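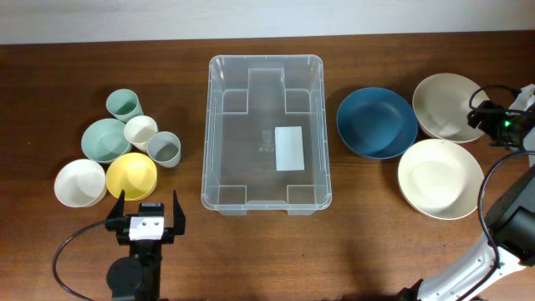

Home News Projects People Gallery Contact

Print this page | E-mail this page

Putting the Dishes Away, Very Slowly: Notes from the Tableware Task

1 December 2020
Words and captions by Lumturie Stan, Urnport group

Welcome to the gallery for the Funonham tableware task, in which grown adults spend their working day teaching two robot arms to do what most of us were told to do at the age of six. Cups and bowls go from the table into a bin. The person doing the teaching drives both arms by hand from a pair of smaller arms, the computer writes down every joint angle and every camera picture, and later a learning system chews through it all and tries to work out what we meant.

One trip from start to finish is called an episode. The plan calls for 900 of them. By the end of August we had 461 on disk and 371 we were willing to show to anyone. The difference is made up of dropped bowls, sneezes, one fire drill, and a long stretch when a cable was plugged into the wrong port and the left arm's readings were filed under the right arm's name. The learner would have believed every word of it.

How a layout gets made

Before each episode the cups and bowls are set out fresh. There's a printed sheet that says what goes where, and it was written by a script. We tried doing it by eye for the first 200 episodes and found that people have taste. Left to ourselves, we put the big bowls at the back, sorted things by color, and left a polite gap around everything. A model trained on that would do very well in a nice shop window.

So now the script decides, and it has no manners at all. It likes to jam things together on one side until the rims touch, then leave a couple of wide bowls on the other side for the second arm. Packed rims are the hard part. A finger has to go down inside the bowl and a finger has to go down outside it, and the outside is where the neighbor lives. Most of our operators learn to take the loose one at the edge first. We don't tell them to. If it's a good habit the learner can pick it up from them, and if it's a bad one we'll have hundreds of copies.

The bin is clear plastic, which the operators like and the software does not. You can see the table right through the floor of it. For a person that's no trouble. For a network that has only met a few hundred pictures in its life, the bottom of the bin and the top of the table are the same piece of wood, and early versions would let go of a cup well outside the walls with what I can only call confidence. Radulović (our oldest training machine, named by someone who has left and wouldn't say why) ran for a whole weekend on that batch and came back with a model that threw things away next to the bin. We kept the clear one. A solid bin would give us better numbers and a robot that only works with solid bins.

What the wrists see 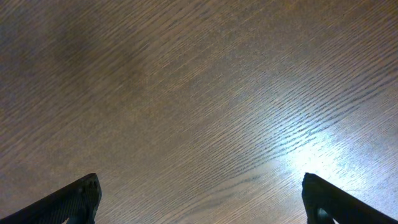
New operators always ask about the reach, and the answer is that the reach is half the episode. Nothing is held, nothing is touched, and the arm still has to be recorded getting from one place to another. The first version of our cleanup tool, Runport, treated stretches like these as dead time and cut them out. It was very proud of the disk space. The model that came out the other end knew how to grab and how to let go and had no idea that there was any travel in between. So the blank stretches stay in: two dark fingers held open at the bottom, oak-looking grain running off on a slant, and not a dish to be seen. The glare on the right is the overhead light, and it stays in too. I've had several offers of a tablecloth. The wood shines in most kitchens I've been in, and a learner that panics at a white smear has to be cured of it sooner or later.

Some people also ask why the wrist view isn't enough by itself. Up close it tells you where the rim is to a hair, and it tells you nothing about the rest of the table. The head view has the opposite problem. We record both on the same clock, and most of my gray hair comes from the phrase "on the same clock."

House rules for operators, as posted by the door

Open the fingers before you move toward anything.

One try at a grasp, then back off and come in again. Do not nudge a bowl across the table until it gives up.

If you drop something, finish the episode and mark it as a drop. Please stop rescuing things with your hand. We have footage of a lot of hands.

Use both arms. The right arm is not decoration.

Don't hurry the last one. The last dish of every episode is faster and sloppier than the rest, no matter who is driving, and the learner has noticed. It now slams the final cup into the bin like a person leaving work, which I suppose it learned from the best.

Take a break after twenty minutes. Your twentieth minute is fine. Your fortieth has shown up in the data as a separate style of driving.

Where it stands

The current model gets a single bowl into the bin most of the time. With a tight group it will often pick a rim, change its mind halfway down, and hover between two bowls. We had operators who did that as well, and their episodes are still in the set, so I can't be too hard on it. The next round is all crowded layouts, with the bin turned a little differently each time, and a fresh set of cups that nobody here has any feelings about. The sign-up sheet for driving slots is on the Urnport project page. Mornings go quickly. The slot right after lunch is wide open, and the bowls are as patient then as at any other hour.

Back to Gallery | Print this page | E-mail this page

We use cookies to remember your settings and to see which pages get read. By staying on this site you agree to this. OK | Learn more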